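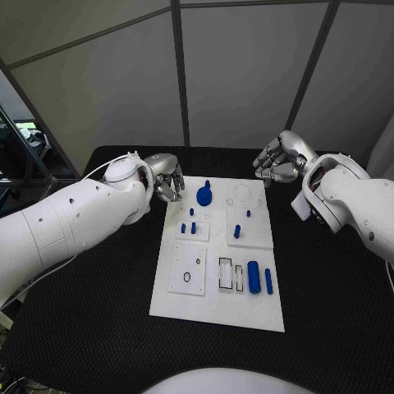 The Gratmont assembly board is a bench standard for two-armed robots that have to pick up, turn and seat small parts. It gives a buyer and a supplier the same job to talk about, with the same parts and the same rules. The board is a flat white sheet that sits on the table between the arms. The loose and standing parts are blue, including the toothed gear with its knob, the pegs and the cylinders, so they stand out from the sheet in a camera view. Outlines on the board, round and rectangular, give the operator fixed places to refer to when writing a task sheet.

Setting up

Use a flat table that does not rock. A dark, textured top is preferred. Glossy tops throw reflections and should be covered. Centre the board between the two arms and check that both hands can reach the far corners without either arm going to full stretch. Mark the board's position on the table before the first run. If the board moves during a run, that run is void.

Running a test

1. Write the task sheet first. It must list every part to be handled, its start position and its end position.
2. Lay the parts out to the sheet. Do not adjust them once the arms are enabled.
3. Do 3 practice runs, then 40 scored runs. Practice runs are not reported.
4. Log every run, including stops and drops. A dropped part counts as a failed run even if the robot picks it up again.
5. Report grip force and arm speed settings with the results. Results without them cannot be compared.

Safety

The board does not change your duties under the risk assessment for the cell. Keep the working area guarded while the arms are live. Resetting parts by hand is only allowed with both arms in a protective stop. Check covers and cable runs on both wrists before each session, and make sure a trailing cable cannot sweep across the board.

Care and replacement

Wipe the sheet with a damp cloth. No solvents. Replace any peg that shows wear at the tip, as a worn peg goes in more easily and flatters the score. Spare parts are ordered by set and we do not sell single pegs.

Ordering

Board with full parts set: order code 1268
Spare parts set: order code 1268-2
Supplied from Plonstead. Lead times are longer in April because of stocktaking.

The Feretgate task sheets are a separate download and are free to board owners.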